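FOR IMMEDIATE RELEASE

Mahawong Opens Its Second Noodle Counter in March, and Yes, the Boat Noodles Are Coming With Us

Hi, I'm Darcy Ellery, and I do the books, the ordering and (when somebody has the flu) the dishes at Mahawong. I'm thrilled to tell you that we're opening a second counter this March, in the old Vinance shoe store across from the bus station. We got the keys in the fall and I've been dying to say so ever since!

If you've eaten with us before, you know the first place has stools for very few people and a line out the door by noon. The new one seats 40, with a proper counter along the window and a back room for birthdays. Buppha Suwannarat, who started Mahawong and still makes the broth herself, will be cooking there most mornings. Tae-yang Yeom takes over the original kitchen, and he has been practicing her pork broth for 2 years, so please be nice to him.
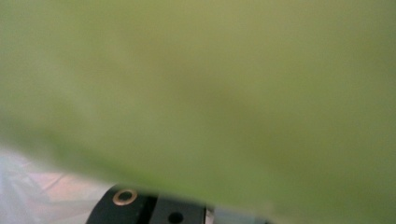

The menu stays short. Boat noodles, khao soi, the crispy rice salad, and a green curry that Buppha only makes when she likes the look of the eggplants – don't call ahead to ask, she won't tell you. We're adding breakfast for the first time, mostly rice soup with ginger and a soft egg, starting at 6:30 a.m. for the early bus crowd.

"I wanted a bigger stove," Buppha told me when I asked her for a quote. "Now I have a bigger stove."

Adelino Macedo built the counter and the benches, and he's coming back to fix the one that rocks. The first 70 people through the door on opening morning get a free Thai iced tea, large size, and kids get a coconut pancake for as long as the batter lasts.

We're also hiring! We need two line cooks and somebody cheerful for the register. Training is paid, and staff meal is whatever Buppha feels like, which has never once been a problem for me.

Parking is free for 90 minutes in the lot behind the building. Come in off the alley – the street entrance fills up fast at lunch.

Press contact: Darcy Ellery, Mahawong. Interviews and tastings by arrangement, mornings preferred.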